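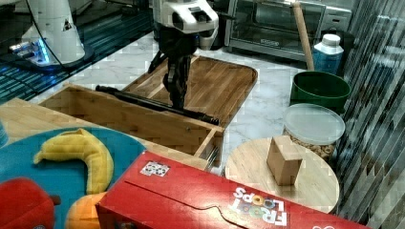
Zakova Diagnostic Centers Adds Low-Dose CT Service at Ondus Location

ONDUS — Zakova Diagnostic Centers will begin scheduling patients for low-dose computed tomography (CT) at its Ondus location in April. The service covers lung screening, sinus and chest imaging, kidney stone studies and coronary calcium scoring. Referrals from primary care and specialty practices are being accepted now.

Computed tomography uses X-rays taken from many angles to build cross-sectional images of the body. A computer combines the measurements into thin slices, which can be viewed one at a time or assembled into a three-dimensional model. CT shows bone, lung tissue and blood vessels in fine detail, and most exams are completed in a single short visit. Low-dose protocols reduce the amount of radiation used for exams in which a lower signal still gives the radiologist enough information to make a reading.

The new scanner replaces an older unit that was used mainly for follow-up work. It has a wider bore and a table that lowers closer to the floor, so patients who use a wheelchair or walker can transfer with less help. Dose is adjusted during the scan according to the thickness of the body part being imaged. The dose delivered is recorded with each exam and sent to the referring practice as part of the report.

"Most of the questions we get from referring offices are about dose and about turnaround," said Sobia Kiani, director of imaging operations at Zakova Diagnostic Centers. "The dose figure is now printed on the first page of the report. Routine reads go out by the end of the next business day, and urgent findings are phoned to the ordering provider."

Before the opening, physics testing and staff training ran for 21 days. Testing covered image noise, slice thickness, table position accuracy and dose output for each protocol the center intends to use. The center has 14 protocols in place for the first phase. Pediatric protocols are written separately and will be released after a second round of testing — until then, children will continue to be referred to the Tam location.

Images are reconstructed at a matrix size of up to 1,152 by 1,152 for inner ear and small-joint studies, where fine bone structure is of interest. Standard chest and abdominal exams use a smaller matrix. Reconstruction settings are fixed by protocol and are not changed by the operator during the exam.

Scheduling and preparation

The CT suite will be open Monday through Saturday, with Sunday hours for urgent referrals only. Lung screening requires an order from a health care provider and a documented conversation about the benefits and limits of screening. Coronary calcium scoring also requires an order.

Patients having an exam without contrast can eat and take their usual medications. Patients having an exam with contrast will receive written instructions when the appointment is made. Anyone who has kidney disease, has had a past reaction to contrast material, or is or may be pregnant should tell the scheduler at the time of the call. Metal objects such as necklaces, hearing aids and underwire garments may need to be removed, depending on the area being scanned.

Prior images are useful for comparison. Patients who have had CT, MRI or X-ray exams at another facility should ask for those images to be sent before the visit. Discs are accepted at the front desk, but electronic transfer is preferred.

Access to results

Reports and images will be posted to Gratudness, the patient portal already used for ultrasound and mammography at all Zakova locations. Existing portal users do not need a new account. Images can be viewed in a browser or downloaded as a complete study. Studies remain available for download for 28 days after posting and can be restored on request after that period. Referring practices will keep their current access and will see CT studies listed with the patient's other exams.

Insurance coverage differs by plan and by exam. The scheduling office will verify coverage and obtain prior authorization where it is required. Self-pay rates are available from the billing office — a written estimate is provided before the appointment.

About Zakova Diagnostic Centers

Zakova Diagnostic Centers provides outpatient imaging services in Ondus and Tam, including ultrasound, digital X-ray, mammography, bone density testing and CT. All exams are read by board-certified radiologists.

Media contact: Sobia Kiani, Imaging Operations, Zakova Diagnostic Centers, Ondus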